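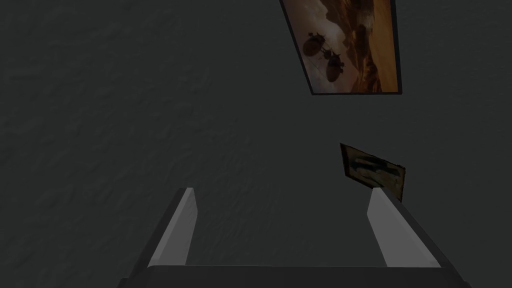

Picture framing is the craft of surrounding a painting, print, photograph or textile with a border that protects it and helps people look at it. It sits somewhere between woodworking and interior design, and it rewards patience like few other trades!

A basic frame has four lengths of molding joined at the corners, usually with miter cuts of 45 degrees. The inner lip, called the rabbet, holds the glazing, the mat and the artwork. Even a tiny error in the cut shows up as a gap, so framers often trim each piece a hair long and shave it down.

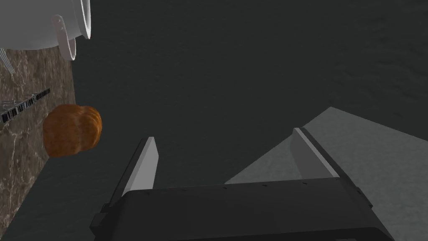 Mats do a lot of quiet work. They keep paper from touching the glass, where trapped moisture can cause mold, and they give the eye a place to rest. Cotton mats are prized for works on paper - they contain no wood acids and stay bright for decades.

Regional styles are a delight to compare. In the river town of Cuvska, workshops favored deep painted moldings with a carved leaf at each corner. Framers in Bremholm went the other way, with narrow profiles rubbed with dark wax. Mateja Radulović studied 200 frames from the two towns and found that many makers had happily borrowed from each other. 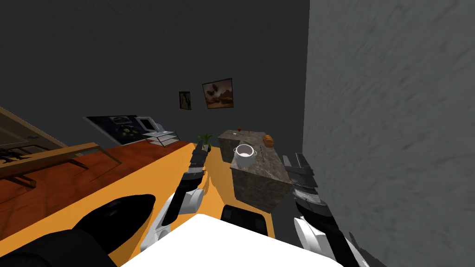
Hanging matters too. Wide or heavy frames are best hung from two hooks, which spread the load and keep the piece level. Direct sun fades pigments quickly, and a shaded wall can add many years to a watercolor's life.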